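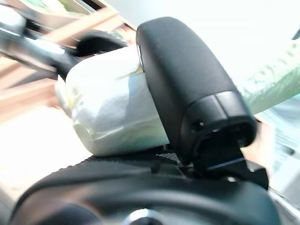 14 May 2019
By the Gasosbridge Rugby Club kit room

Looking after your rugby kit at home

Every season we get the same questions from parents and new players, usually in the parking lot with a muddy bag held out at arm's length, so I thought I would write it all down in one place. I have been washing rugby shirts since I was a teenager with a pair of white shorts and a very unhappy mother, and I've made most of the mistakes already.

Start with the mud. The temptation is to get everything under the hot tap the minute you come through the door, but mud comes off far better once it has dried. Hang the shirt and shorts over a rail or the back fence, go and have your supper, and then take a stiff brush to them outdoors. You will be amazed how much ends up on the ground. After that, a cold soak for an hour or two and then a cool wash, inside out, with an ordinary detergent. Please leave the fabric softener in the cupboard. It coats the fibers and the shirt stops letting sweat through, and after a few months it starts to smell even when it's clean.

Grass stains want white vinegar and water, half and half, dabbed on and left for twenty minutes or so. For blood it's cold water only, as soon as you can manage it, and a little hand soap rubbed in with your thumb. Hot water sets blood for good - I have a training top from the old Josivus tournament that proves it, and I still wear it for gardening.

Now, boots. Knock them together outside, pull the insoles out, and wipe the uppers with a damp cloth. Then stuff them with newspaper or paper towels, packed right down into the toes, and change the paper after an hour. Keep them away from the radiator, the oven door and the hair dryer. We had a lovely leather pair in the lost property box that had gone as stiff as roof shingles. While they're drying, have a look at the studs. Take out any that feel rough or sharp at the edge, put a tiny smear of petroleum jelly on the thread of the new ones, and tighten them by hand before you use the wrench. If you do this in July, before preseason, you won't be fighting with rusted ones later on.

Mouthguards get a rinse in cool water and a brush with a soft toothbrush, and then they live in a case with air holes. Boiling water will bend them out of shape, and so will a dashboard in summer. Scrum caps and shoulder pads can be washed by hand in the sink, squeezed gently in a towel and laid flat. I wouldn't put them in the dryer, even on low.

The bag itself is what most people forget! Turn it upside down, shake it out, wipe the lining with warm water and a spoonful of baking soda, and leave it unzipped overnight. I keep a spare plastic sack in the side pocket for wet things, and another for boots, and that has made the ride home from away games at Fitzgerald Park a good deal more pleasant for everybody in the car.

Last of all, match balls. Wipe them down with plain water, let a little air out if they're going away for the summer, and store them somewhere cool. A garage shelf is fine as long as the sun doesn't reach it.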